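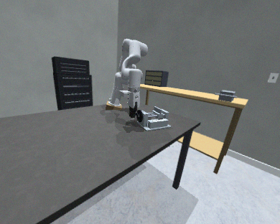 Rendering: white robot arm at the far end of a dark table.

FOR IMMEDIATE RELEASE

Prarov Fellowship opens its Sabbath year to the neighborhood

Hi, I'm Dionysis Zacharopoulos, and I get to share some news I've been sitting on since May! Our little fellowship in Prarov is starting a year of shared rest, and anybody who lives nearby is welcome to join us, churchgoing or otherwise.

We're asking people to give up one evening of work a week. No email, no side jobs, no catching up on invoices (I'm the worst offender, ask my wife). We'll eat soup at the Manolakis House at 6 p.m., sing a little if folks feel like it, and read something short together. Last spring we tried it for 40 days with just our own members, and I slept better than I had in years.

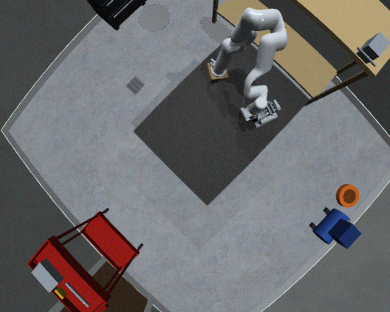 Rendering: robotic arm and gripper above a dark gray mat.

So far 354 people have signed the rest pledge, and nearly 100 of them had never set foot in our building. Masico Books is printing the readings as a small paperback, with prayers from our own people and a few blank pages for grocery lists or whatever else is rattling around in your head.

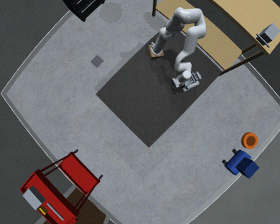 The paperback is free at the door while copies last. The dining room seats 90, so please tell us if you're bringing a crowd, and bring a bowl if you have a spare one. Parents, there's a playroom right across the hall, and it can be as loud as it likes.

Dasov Street parking fills up early, but the bus stops out front. Questions go to the fellowship office in Prarov, mornings only. Ask for me and I'll call you back, just not on soup night!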